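Wasero handheld pet keeps dying overnight, is it the battery or me?

Posted in Virtual Pets & Handhelds
March 27, 2021

Grerkham_gran

Hello all, first time posting so go easy on me. I picked up a Wasero at a car boot (the egg-ish shaped one with the three rubber buttons, mine's the yellow shell) and I've got completely hooked on it, much to the amusement of my daughter, who had one when she was little and lost interest after a fortnight.

My trouble is that the creature keeps dying in the night. I hatch it, feed it, play the jumping game with it, clean up after it, put the light off when it goes to sleep, and by breakfast there's the little gravestone and the beeping. It's happened four times now. The furthest I've got is the second stage, the round one with the ears, and I'd really like to see a grown-up one before I give in!

Things I've noticed, in case they help:

The clock is wrong in the morning. Not by a bit either, it'll say half past two in the afternoon when I'm stood there in my dressing gown.

The screen is a bit faint when you look at it from above but fine if you tilt it.

It sometimes makes a chirp on its own with nothing on the screen.

I put new batteries in when I got it, from a card of ten I had in the drawer. Well, new as in unused. I've no instructions, and the ones I found online were for the later version with the infrared bit on top, and the menus don't match at all. Is there a pause on these? My neighbour swears there was a pause. And is it normal for them to need feeding in the night, because if so I'm not doing that, I did enough of that in the eighties.

Any help very welcome. I've named every one of them Gerald so far.

Po-yen Tsai

Hi, and welcome. Poor Geralds.

I'd put money on the batteries, or the bit of metal that touches them. The wrong clock is the giveaway. On the Wasero the clock and the pet run off the same little counter, so if the clock is out by hours then the pet has lived through those hours as well, or else it's had a partial reset and come back in a muddle. A healthy one left alone at night simply sleeps. The hunger hearts do go down a bit but not enough to kill it, unless you put it to bed already empty. So no, you shouldn't be getting up at three in the morning.

What happens with a weak battery is that the sound takes more power than anything else. The pet wants something, it beeps, the voltage drops for a moment, and the chip loses its place. That would also be your mystery chirp with the blank screen. Faint from above but fine at a tilt goes with it too, mine always does that in the last few days before the cells go.

I'd do it in this order:

Turn the sound off tonight. Hold the left button, then press the middle one, and you should see the little speaker with a line through it. If Gerald number five makes it to morning you've more or less got your answer already.

Then get fresh cells from a shop with a decent turnover. The ones that come ten to a card in a drawer can be years old, and they go flat just sitting there. Change both together. Mixing one old and one new is worse than two old ones in my experience.

While the back's off, have a look at the contacts. If there's any white or green crust, use a cotton bud with a tiny drop of white vinegar, then another with clean water, and let it dry properly, overnight if you can bear it. If they're just dull, a pencil rubber does the trick. Then bend the springy one up very slightly. I mean very slightly, I snapped one on a Sheikh handheld doing this and had to solder a new piece in, and I'm not good at soldering.

Last thing is the back screws. They hold the battery tray against the board, so if they're loose the contact comes and goes. Snug but not hard, the plastic posts inside crack easily on the yellow and the clear shells. Use a proper small crosshead that fits right down into the slots, a cheap one will chew the heads and then you're in for a miserable evening with an elastic band and a lot of swearing. 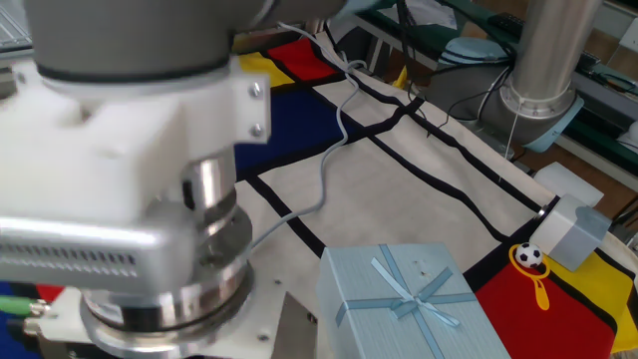 I keep all the little screws in an egg cup while I'm working, and I do it on a tea towel so that nothing bounces. The reset button is the pinhole next to the tray. Press it once after the new cells are in, with something that isn't going to slip, and then set the clock before you do anything else. If you skip the clock it assumes midnight and the egg goes straight to sleep, which scares people.

As for the pause, your neighbour is half right. There's no pause in the menu, but if you go into the clock setting and just leave it there with the numbers flashing, everything stops. I've left mine like that for a whole weekend away with no harm done. You do have to put the time right afterwards. Some people call it cheating but they are not the ones going to weddings with a beeping egg in their handbag.

To get the grown-up stage, keep the hearts at half or above, and tell it off only when it calls and there's nothing wrong with it. If you scold it for a real need it counts against you. The nicest adult (I think so anyway, it's the tall one with the hat) wants good discipline and not too many snacks. You'll see it change somewhere in the first week.

Shout if the clock is still wrong after new batteries and I'll have a think. There's a crystal on the board that can work loose if it's been dropped, but let's not go there yet.

wusden68

they all do this. mine died constantly, I think the second batch were just rubbish. get the later one with infrared, it has a proper pause on it and the games are better

also dont feed it the cake just before bed, it gets poorly

moth_and_button

Agree with Po-yen about the batteries, disagree about the vinegar. I'd use isopropyl alcohol if you've got it in, unless there's actual crust, in which case fine, vinegar first. Whatever you use, keep it away from the screen. There's a rubbery strip between the glass and the board and if that gets damp you'll lose whole columns of dots. I've got one here with a pet that has no left side.

One thing not mentioned is temperature. If you keep it on a cold windowsill overnight, weak cells get weaker. Mine used to go funny every winter until I moved it on to the bookshelf in the hall. I don't know where yours sleeps but it's a free thing to try.

And please don't go and buy the infrared one just yet! They're nice but the prices have gone silly, I watched one end at 414 the other week and it hadn't even got its chain. The one you've got is the better pet, in my opinion. The animations are funnier, especially when it's sulking.

If you want the right instructions, ask for the single-sheet leaflet and not the booklet. The sheet folds out and has a growth chart on the back with all the adults on it. I've got a spare somewhere and will scan it for you in April when I've got my boxes back from my sister's. Send me a message so I don't forget.

Grerkham_gran

Thank you all so much! Sound went off last night as instructed (found the little speaker, very pleased with myself) and Gerald the fifth was alive this morning, grumpy and standing next to two messes, but alive. Clock was only 21 minutes out. I'm off to get proper batteries this afternoon and my son-in-law has a set of tiny screwdrivers he can lend me.

He lives in the kitchen window, moth, so I've moved him next to the bread bin. No more cake at bedtime either. I'll message you about the leaflet.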